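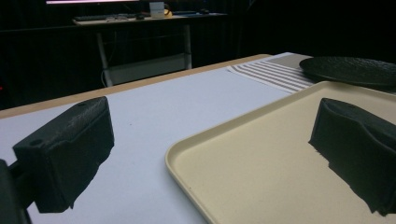 Slide 1: cream-colored tray, empty.

Home Talks Speakers Venue Contact

Opening
Good morning. Wait for the coffee line to sit down. The talk is called "Why Your Office Lunch Is Always Late," and it's on Monday at 11:30, so they will be hungry and take it personally.
Start with Prira. 430 people, one kitchen, 2 elevators. Everyone gets hungry at noon, as people do, and management's answer was a poster about patience.
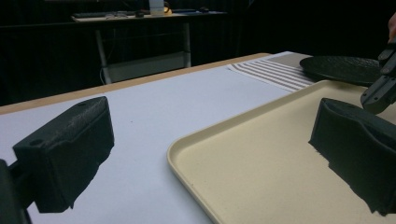 Ask who has waited more than 7 minutes for soup. Let them raise hands. Then ask who went back the next day. Same hands – pause for that.
Explain the line at Prira. The salad bar came first, so the slowest choosers stood in front of everyone who only wanted a sandwich. Moving it to the far wall cost an afternoon and one bad mood.

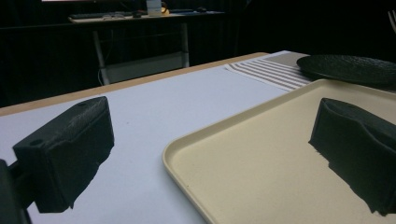 What Zetura tried
Staggered lunch, in 2 shifts. Lovely on paper. The early shift stayed to chat, the late shift came early to get the good bread, and the whole building met in the middle.
Don't be smug here. I recommended it.
They kept the shifts but put the bread out twice. I billed them for that.
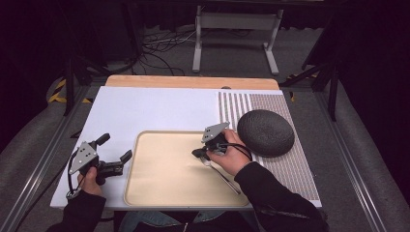 If time is short, skip the Arkano story and go straight to pricing. Round prices move a line faster than any sign I ever designed, and I designed plenty – the laminated ones are still in my garage.
Questions. Someone will ask about food trucks. Say "it depends" and point at the next hand.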